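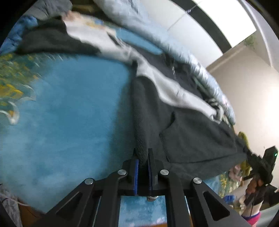 Gripper width goes jumpy whenever the fingers close on thick fabric - filter it or fix it upstream?

Posted by Timo Sperling, 24 March 2023
Tags: gripper, state estimation, fabric, imitation learning

Hi all! I've been having a great time with bed-tidying data (blankets, hoodies, all the floppy stuff), and I'm stuck on one part of the processing that I'd love a second opinion on.

My pipeline gets the gripper opening from the wrist camera. I segment the two blue pads by color, take the center of each one, and turn the distance between them into a width. That width becomes the gripper action my policy learns from. With the fingers open, it's lovely. The curve is so smooth I could hang it on the wall.

Then the fingers close on something thick, like a fold of fleece, and the curve falls apart. The fabric bulges up between the pads and covers part of them, so the centers slide around and the width jumps up and down even though the fingers are holding steady. It's worse on blue bedding, where the color mask happily leaks off the pad and onto the blanket. In one episode Cosico (my labeling tool) recorded 5 separate "releases" during a single lift.

What I've tried so far:

- A median filter over the width. It removes the jumps but also smears the moment of closing, and my policy then starts lifting before it has a grip.
- Tightening the color range. Fine on gray fabric, bad on anything blue.
- Throwing out episodes with jumps. I had 129 episodes and I don't want to lose the thick fabric ones, they're the ones I care about most!

Should I be filtering in a smarter way, or measuring something else entirely? Camera runs at 100 frames per second, if that matters. Everything is processed offline.

2 answers

Dörte Kleinschmidt

Oh, I love this problem! I spent most of February on nearly the same thing, and I'd say measure something else. The pads are the worst possible place to look, as they're exactly where the fabric goes. The linkage behind them is a much nicer target.

If your gripper has round metal caps on the pivots, track those. They're shiny, they're a known distance apart along each link, and they move along a fixed path in the camera view because the camera is bolted to the same body. So the whole gripper has one unknown, the opening, and every cap you can see gives you an estimate of it. Lose one behind a blanket and the others carry on.

Here is how I'd set it up.

Step 1. Record a calibration sweep

Open and close the gripper slowly over a plain surface, a few times, with nothing between the fingers. Measure the real opening with calipers at both ends and at a few stops in between. Do the sweep again if you ever remount the camera, even if it looks like it went back in the same place. (Ask me how I know.)

Step 2. Fit each cap's path

Every cap traces a short arc in the image. Fit a curve to each arc with the opening as the parameter. If you have a wide lens, you can fit straight in the distorted image and skip undistortion for this part. The curve soaks up the distortion, and you save yourself a resampling step that softens small bright details.

Step 3. Search only along the path

At run time, look for each cap in a thin band around its arc. This is the part that made me laugh out loud when it worked. A shiny zipper or a white flower on the sheet can't fool the tracker unless it lands in the band, and even then it has to agree with the other caps about the opening.

Fast sweeps across the bed are fine too. The bedding smears but the linkage rides along with the camera, so the caps stay fairly sharp and the detector barely notices.

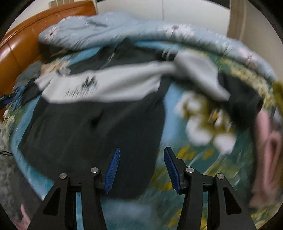
Step 4. Combine the estimates with a robust vote

Don't average. Take each cap's estimate with its score, throw out any that disagree with the majority, then fit the rest. When fewer than 2 caps survive, mark the frame as missing and let the smoother fill it. A missing value is much easier to deal with downstream than a confident wrong one.

Step 5. Smooth forward and backward

You're offline, so use that. A median filter blunts the closing edge, as you saw. I run a small Kalman smoother with width and speed as the state, and I let the process noise grow when the caps really are moving. The closing edge stays crisp and the steady hold stays flat.

Step 6. Label contact separately

I think this is where your false releases come from. "Width went up a little" is a poor test for letting go. Thick fleece holds the fingers apart, so a good grip on a fold can read as partly open for the whole lift. I mark a grasp when commanded closing stops making progress, and a release only when the width rises and keeps rising. If you're hand-driving the gripper and have no command signal, use the speed from step 5.

I use Serkaton for the fitting and plain Python for the rest. Please keep the thick fabric episodes! Rerun the new width over all of them and look at the plots before you throw anything away.

Vogler

just paint the pads orange. worked for me on towels

Comments

Timo Sperling: Dörte, this is wonderful, thank you! I hadn't thought of fitting in the distorted image at all. Does the cap search cope with a bright lamp in view? One side of my room is pretty glaring.

Dörte Kleinschmidt: Mostly. The highlight on a cap wanders as the light changes, so match on the dark rim around it and ignore the bright spot. Lock the exposure too if your camera lets you.

Timo Sperling: @Vogler orange would help with the leaking mask, but the fleece would still cover the pads. I may do it anyway as a cross-check on the open frames.

Lumness: does the arc fit need redoing for each gripper if they're all printed from the same files?

Dörte Kleinschmidt: Yes, I'd redo it. Mine came out different enough between two copies that sharing a fit put a constant offset in the width.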